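Forty folds before lunch

So I've been at the folding again! A few of you asked after my last post what I do all day with a gripper in each hand, and the short version is that I do housework very slowly so a robot can learn from it. The longer version is laundry. So much laundry.

The target for this batch is 700 examples, all soft things on a bed: jumpers, towels, small blankets, whatever comes out of the cupboard. Each one gets picked up, folded or moved, set down, and then I mess it up and start over. I did 40 before lunch on Tuesday, which is my best morning yet, and then 44 the next day (I'd finally worked out that the bed is kinder to my back than the floor).

You'd think I'd be quick by now, but thick knits are a pain. With your fingers you just sort of feel where the edge is. With two jaws and a squeeze handle you have to look for it, and if you grab too deep you bring up three layers and the whole bundle goes skew-whiff. My trick, if you can call it that, is to pinch one end first with the left, lift it a bit, and come in underneath with the right wide open. It works a lot better than going for both corners at once, which is what I did for my first 97 and I'm a bit sorry about those.

The other thing I've learned is to leave the sheets rumpled. I kept smoothing everything flat between goes (my mum's training, that) until I read back through the instructions and saw they want creases, patterns, odd colours, the lot. A robot that's only ever seen a plain, tidy bed is going to get a shock in a real bedroom. So out came the flowery sheets, and I've stopped fussing.

Anyway, towels are next, and I've still got a drawer of socks I'm pretending isn't there. If you've got a good way of keeping your wrists from aching after a couple of hours, please leave it in the comments!

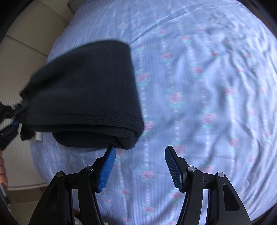
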